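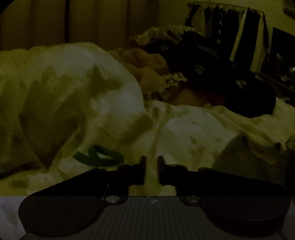 Última atualização desta página: 25/04/2022

Relatório de progresso ao financiador: visita de demonstração, projeto Cloveck

O presente relatório cobre a visita organizada pela equipa da Hulatetti às instalações da Pimusard, prevista no plano de trabalhos como atividade de divulgação. A visita durou 2 dias e incluiu cinco demonstrações da pinça manual em tarefas domésticas.

Trabalho no quarto

A tarefa escolhida para o quarto foi a manipulação de roupa de cama. A pinça é segurada à mão, com os dois dedos virados para o edredão, e o marcador circular no corpo cinzento serve de referência para a calibração. O edredão claro com manchas escuras faz muitas dobras e montes, o que torna a preensão mais difícil do que com as toalhas usadas no trimestre anterior. A luz do quarto é fraca. Os visitantes perguntaram se isso prejudica os registos; a resposta da equipa foi que ainda não há comparação feita e que esta fica para a fase seguinte.

O material recolhido inclui situações com uma pessoa deitada, quase toda coberta pelo edredão. Esta condição consta do protocolo acordado com a Rostami, parceira para a área de apoio domiciliário, e foi a que suscitou mais perguntas, sobretudo quanto à distância mínima entre os dedos e a cabeça. O protocolo não fixa ainda esse valor.

Dados e despesas

O conjunto Cloveck tem agora 759 registos, dos quais 300 já foram revistos. A revisão está atrasada em relação ao calendário. Parte do atraso deve-se à preparação da visita, que ocupou a mesma equipa. As despesas de deslocação ficaram dentro da rubrica aprovada e os comprovativos seguem em anexo.

Pendentes

Falta definir com a Rostami a distância mínima para tarefas com pessoas na cama. Falta também substituir os parafusos de pivô de uma das pinças de reserva, que ganharam folga. A Pimusard pediu uma segunda sessão, só para técnicos, com mais tempo para experimentarem a pinça. O pedido foi aceite, sem data marcada.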